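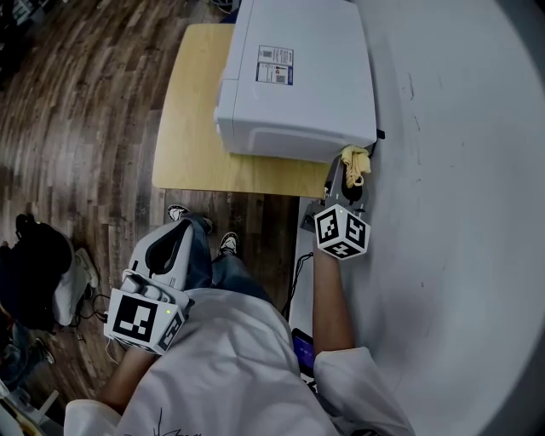 Unser Hausarzt hört auf

7. Februar 2022

Drucken | Als E-Mail versenden

Am Freitag lag der Brief im Kasten. Ein einfaches Blatt, zweimal gefaltet, unterschrieben mit der Hand: Dr. Senan Phelan schließt im April seine Praxis in Faltavholm. Einen Nachfolger gibt es bis jetzt nicht. Er bedankt sich für das Vertrauen und bittet die Patienten, sich rechtzeitig um ihre Unterlagen zu kümmern.

Ich habe den Brief auf dem Küchentisch liegen gelassen und ihn am Abend noch einmal gelesen. Für Leute, die hier geboren sind, ist es vielleicht eine Nachricht unter anderen. Für mich ist es der Mann, bei dem ich gelernt habe, auf Deutsch krank zu sein.

Das muss ich erklären. Als ich nach Faltavholm kam, konnte ich schon einigermaßen einkaufen, grüßen, mich beim Amt anmelden. Aber im Wartezimmer saß ich mit einem Zettel, auf dem ich die Wörter aufgeschrieben hatte. Stechend, ziehend, dumpf, pochend. In meiner Muttersprache gibt es für Schmerzen auch viele Wörter, nur liegen die Grenzen zwischen ihnen anders. Ich sagte damals «es drückt», und der Doktor fragte: «Drückt es von außen oder von innen?» Diese Frage hatte ich nicht vorbereitet. Er hat gewartet, bis ich die Antwort gefunden hatte, und dann ruhig weitergefragt. Es war am Ende die Galle, und es ist gut ausgegangen, mit einer kleinen Operation im Kreiskrankenhaus.

Seitdem bin ich nicht oft bei ihm gewesen. Einmal im Jahr das Blut, dazu die Impfungen, einmal ein Zeckenbiss mit rotem Ring. Die Schilddrüse wird kontrolliert und ist brav. Ich bin also keine wichtige Patientin. Trotzdem hat mich die Frage beschäftigt, was mit einem Ort passiert, wenn die Praxis zu ist, und ich habe am Wochenende mit ein paar Leuten gesprochen und einiges nachgelesen, was ich früher hätte lesen sollen.

Wie es bei uns aussieht

Faltavholm hat fast 1820 Einwohner, wenn man die Höfe mitrechnet. Als ich herzog, waren es noch zwei Praxen. Die andere, oben bei der Mühle, wurde still geschlossen, und die Patienten gingen zu Dr. Phelan hinunter. Das ging irgendwie. Man saß länger, man brachte ein Buch mit. Im Winter standen manche draußen unter dem Vordach, wegen der Abstände, und die Arzthelferin kam mit der Liste an die Tür.

Die nächste Praxis ist in Vostcombe. Mit dem Auto ist das keine Reise. Mit dem Bus schon: Die Linie 111 fährt am Morgen, am Mittag und am späten Nachmittag, in den Ferien fällt der Mittag weg. Wer am Morgen einen Termin hat und danach nicht auf den Mittagsbus passt, der sitzt in Vostcombe im Café oder bei schlechtem Wetter in der Bücherei. Für mich wäre das angenehm. Für meine Nachbarin, die nach ihrem Schlaganfall mit dem Rollator geht und alle paar Wochen zur Kontrolle der Blutgerinnung muss, ist es ein verlorener Tag, und sie ist danach auch noch den nächsten Tag müde.

Ich habe in Vostcombe angerufen. Die Dame am Telefon war freundlich und hat mir gesagt, dass sie zurzeit nur neue Patienten aufnehmen, die in Vostcombe selber gemeldet sind. Ich solle im März noch einmal fragen. Ich habe es in den Kalender geschrieben, mit Fragezeichen.

Gespräch mit Innes Tosh

Am Sonntag war ich bei Innes Tosh zum Tee. Innes arbeitet in der ambulanten Pflege und fährt jeden Tag zu den Leuten nach Hause: Verbände, Insulin, Kompressionsstrümpfe, Tabletten richten. Von der Schließung wusste Innes schon seit Weihnachten, durfte aber nichts sagen.

Ich hatte gedacht, das Schlimmste wären die Notfälle. Innes meint, für Notfälle gibt es den Rettungswagen, der kommt sowieso nicht vom Hausarzt. Schwierig werden die kleinen Dinge. Eine Wunde am Schienbein, die seit gestern ein wenig anders riecht. Eine alte Frau, die weniger trinkt als sonst. Bisher rief Innes in der Praxis an, und Dr. Phelan kam nach der Sprechstunde kurz vorbei, oft noch im selben Mantel. Er kannte die Wunde und das Bein, und meistens auch die Tochter, die sich sorgt. Künftig muss man für so etwas jemanden finden, der am Telefon alles von vorne hört. Oder man wartet bis Montag.

«Und dann liegt jemand mit einer Blutvergiftung im Krankenhaus, wegen einer Sache, die am Donnerstag mit einem Rezept erledigt gewesen wäre», hat Innes gesagt. Ich schreibe es hier auf, mit Erlaubnis.

Wir haben auch über die Rezepte gesprochen. Viele ältere Leute hier bekommen sie auf Papier und tragen sie selber zur Apotheke. Das ist für manche der einzige Gang in der Woche. Die Apotheke hat am Samstag offen und lebt, so wie ich es verstehe, zum großen Teil von der Praxis gegenüber. Wie lange sie ohne die Praxis bleibt, konnte mir keiner sagen.

Was die Gemeinde vorhat

Im Gemeindeblatt stand, dass man mit einer Firma namens Braltico im Gespräch ist. Die würde einen Raum im alten Rathaus mieten und dort Videosprechstunden anbieten. Eine medizinische Fachangestellte sitzt dabei, misst Blutdruck und Sauerstoff und hält, wenn nötig, die Kamera an den Ausschlag. Der Arzt ist irgendwo anders. Das Projekt heißt «Tawhiri», warum, steht nicht dabei.

Ich bin nicht gegen so etwas. Im letzten Jahr hatte ich selbst eine Videosprechstunde wegen meiner Haut, und es war praktisch und ging schnell. Man kann auf diese Weise vieles besprechen, glaube ich: Befunde, Medikamente, eine Krankschreibung bei Erkältung. Aber einen Bauch kann man so nicht abtasten. Und ich denke an meinen Zettel mit den Wörtern. Ob ein fremder Arzt auf einem Bildschirm so lange gewartet hätte, bis ich zwischen außen und innen entschieden habe? Vielleicht ja. Es gibt geduldige Menschen überall. Nur habe ich am Bildschirm immer das Gefühl, dass ich mich beeilen muss, und wenn ich mich beeile, verliere ich zuerst die Artikel und dann die Verben.

Es gibt auch eine Unterschriftenliste. Sie liegt in der Bäckerei und in der Apotheke, und verlangt wird, dass die Gemeinde die Praxisräume kauft und einer jungen Ärztin oder einem jungen Arzt günstig vermietet. Am Samstag waren es 478 Unterschriften, die letzte davon war meine. Ich habe vorher gefragt, ob ich mit meinem Pass überhaupt unterschreiben darf. Die Bäckerin hat gesagt, krank werden darf ich ja auch.

Was ich jetzt mache

Ein paar Dinge kann man selber ordnen, und das habe ich am Wochenende angefangen.

Zuerst die Unterlagen. Man hat in Deutschland das Recht, seine Patientenakte einzusehen und eine Kopie davon zu bekommen. Das wusste ich nicht, oder ich hatte es vergessen. Ich habe der Praxis eine kurze, höfliche E-Mail geschrieben und gebeten, dass man mir die Befunde der letzten Jahre zusammenstellt, besonders die Schilddrüse und den Bericht von der Operation. In der Praxis ist jetzt sicher viel los, ich habe geschrieben, dass es nicht eilt.

Dann der Impfpass. Meiner ist gelb und zerlesen wie ein Kochbuch, mit Stempeln in zwei Alphabeten. Tetanus ist nächstes Jahr fällig. Ich werde fragen, ob er es vorher noch machen kann oder ob das zu früh ist.

Und eine Liste der Medikamente mit Dosis und Uhrzeit. Bei mir ist sie sehr kurz. Für meine Nachbarin haben wir sie gemeinsam geschrieben, am Samstagnachmittag, und dabei hat sich gezeigt, dass sie zwei Packungen mit verschiedenem Namen für dasselbe Mittel hielt und deshalb eine davon seit einiger Zeit nicht mehr nahm. Ich habe nichts dazu geraten, das ist nicht meine Aufgabe. Sie hat heute früh in der Praxis angerufen und soll morgen kommen.

Die Nummer des ärztlichen Bereitschaftsdienstes, 116 117, hängt jetzt bei uns beiden am Kühlschrank. Bei ihr in sehr großer Schrift.

Zum Schluss noch eine Frage

Ich möchte Dr. Phelan zum Abschied etwas schenken und weiß nicht, was man hier schenkt. In dem Land, aus dem ich komme, bringt man dem Arzt Schnaps oder Honig, auch schon vor der Behandlung, und jeder versteht das richtig. Hier war ich einmal mit einem Glas Honig in der Praxis, und die Arzthelferin hat es angenommen, als wäre es eine Probe. Honig also eher nicht. Ein Brief, habe ich gedacht, ein richtiger, mit der Hand. Meine Tochter würde ihn vorher auf Kommas durchsehen. Wer eine bessere Idee hat, schreibt mir bitte, die Kommentare sind bis Ende des Monats offen.

Nächste Woche geht es hier wieder um den Garten, die Tomatensamen sind gekommen.

Drucken | Als E-Mail versenden

Kontakt | © 2022, alle Texte von mir, Fehler auch | Nach oben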